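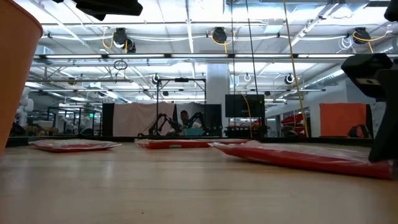

Jostura is dropping its snack prices, and yes, I'm a little too excited about it! The grocery chain says the small packs by the registers go down to $2 starting in March, and they'll stay there for 20 weeks. My store on Badell Street already has the new tags up. Word is the Fonum branch gets them next, along with longer hours (open until 4 in the morning, which is dangerous for me). I asked at the counter whether drinks are part of it too, and they're not, at least for now. I still walked out with two bags of stuff.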